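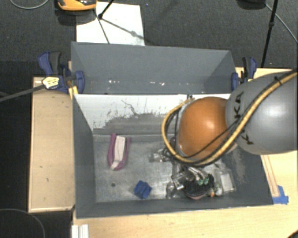

# Grustia Bin Picks

Print this page | E-mail this page

Reading time: 5 minutes

Grustia is a set of grasp attempts recorded on one robot arm working over one bin. It was collected to train a model that looks at a cluttered bin and scores places to grasp. The set holds 2,482 attempts in 470 episodes. This file explains what is in it, how it was gathered and where it is weak.

Maintainers: Urszula Piątek (collection, labels), Alaric Park (arm, control software)

Last changed: September 23, 2019

## Set-up

The arm stands to one side of a dark grey open bin and reaches in over the side wall. Hoses and cabling run along the outside of the arm and round the orange joint above the gripper. They move with the arm and sometimes hide part of the bin floor, so a grasp point that was clear at the start of an attempt may be covered in later images.

The bin is held at the back by two clamps, blue and black, one at each end. It can still shift a little when the gripper presses against a wall. We check its position at the start of every session and write the result to `bin_pose.json`. If your method needs the bin corners to better than 5 mm, fit them again yourself from the empty-bin image in each session folder.

The camera is fixed and looks down into the bin. It was not moved between sessions. Parts of the table and the carpet behind the bin are in view, and we have left the images uncropped. A crop box is given in `camera.yaml` for those who want one.

## Objects

Objects were drawn from a pool of 20, kept in a crate and tipped into the bin by hand. The pool was chosen for a mix of shapes and surfaces:

- small hard parts with flat or angled faces
- curved and U-shaped pieces
- clear packages, some with a paler panel or insert
- thin items that lie almost flat

Most episodes start with only a few objects, well spread out. The list of objects is in `objects.csv`, with a short name, a weight and a colour for each. Two short names were changed in May and the old ones still turn up in the free-text notes.

Clear packages are the hardest class. Depth readings on them are often missing or belong to the floor underneath. We have not filled these gaps. A zero in the depth image means no reading.

## How an episode runs

1. The operator tips objects in and steps back.
2. The arm moves clear and the camera takes a start image.
3. The grasp planner picks a point. In one attempt in 5 the point is drawn at random from inside the bin.
4. The arm goes down, tries the grasp and lifts.
5. The arm moves clear again and the camera takes an end image.
6. Steps 3 to 5 repeat until the bin is empty or the operator stops the episode.

Images are also stored during the descent and lift. They were not used for labelling, but they are useful if you want to study contact with the walls or objects being pushed along the floor.

## Files

Each episode has its own folder:

- `start.png`, `end.png` – colour images for each attempt, with the attempt number in front
- `depth/` – 16-bit depth images, in millimetres
- `motion/` – images taken while the arm is over the bin
- `attempts.csv` – one row per attempt
- `notes.txt` – whatever the operator typed, often nothing

Columns in `attempts.csv`:

- `x`, `y`, `z` – grasp point in the bin frame
- `angle` – turn of the gripper about the vertical, in degrees
- `source` – `planner` or `random`
- `result` – `held`, `dropped`, `missed` or `stopped`
- `object` – short name, blank when nothing was lifted

## Labels

The `result` column was first filled in by the control software and then checked by a person against the start and end images. Urszula went through every attempt once. Alaric went through a share of them again without seeing her labels, and where the two differed they sat down together and settled it. The software's own value is kept in `result_auto`.

`dropped` means the object left the floor and came down again before the arm was clear. `stopped` covers any halt, including a press of the stop button or a force limit reached against a wall. Leave `stopped` rows out of training unless you have a use for them.

## Known problems

- The inside of the bin is worn. There is a scratch and a ragged grey patch on the white back wall, and the floor is scuffed. Early models proposed grasps on these marks. The random attempts help a little – we also suggest painting over or shifting wall texture when you augment.
- Shiny parts of the arm give bright reflections.
- Objects close to the front wall are under-represented among the `held` rows, as the planner keeps a margin there.
- There is one bin, one arm and one camera position. Do not expect a model trained only on Grustia to carry over to another cell.

## Splits

`train.txt` and `test.txt` are split by session, so no session appears in both. There is no separate validation list. Our own baseline, Gukska, held back the last session in the training list, and its settings are in `baselines/gukska/`.

The older Suta set used a different gripper and a different column order. The loader in `tools/` reads both, but check the `angle` sign if you mix them.

## Access

Copies are held on the Laaksonen server under `shared/grustia`. Report bad labels by opening an issue with the episode number and the attempt number. Please do not edit `attempts.csv` in place – send a patch file and Urszula will merge it.

Print this page | E-mail this page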